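The Case for Plastic Bowls
By Cosimo Ferri
May 26, 2022

I own one good bowl. It is heavy stoneware, it came from a potter in Bincombe, and it stays on a high shelf where it can't get hurt. Everything my family eats from on a normal day is plastic, in colors you could find in the dark.

People have opinions about this. My sister-in-law gave us a boxed set of white porcelain in February, and I understood it as a hint. We used it for 9 days. Two of the bowls chipped in the sink, and my younger son asked which one was his. With the plastic he never had to ask. His is blue.

Color does a lot of work in a kitchen. When I make dough, it goes in the big orange bowl. Salad goes in the lime green one. If I tell someone to get me the red bowl, they come back with a red bowl, or at worst a reddish orange one. Try that with a stack of white dishes and you will be describing diameters across the room.

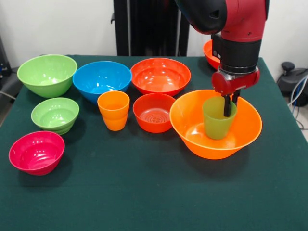

Size matters too, and this is where most sets sold in stores go wrong. They give you three or four bowls that nest perfectly and are each a little too small for the job. I would take a wide, flared bowl over a neat stack any day. You can toss things in it. You can rest a cup in it while you carry both to the table. Ours don't nest well at all -- they were bought one at a time, from different places -- and the cabinet door has to be pushed shut with a knee.

The usual complaint is that plastic scratches and holds smells. It does. I don't keep cut onions in it, I don't put it in the microwave, and when a bowl gets cloudy inside it moves to the garage and holds screws. I also won't argue that plastic is better for the planet than clay. I will say that the bowl you already have, used every day for years, is a better buy than the nice one you replace after it breaks.

The other complaint is that it looks cheap. I think that depends on what you put under it. A plain dark cloth on the table helps more than new dishes would. Bright bowls on a bare white counter look like a day care. On dark green they look like somebody picked them out on purpose.

The porcelain is back in its box, by the way. It comes out when my sister-in-law visits, and I wash it by hand.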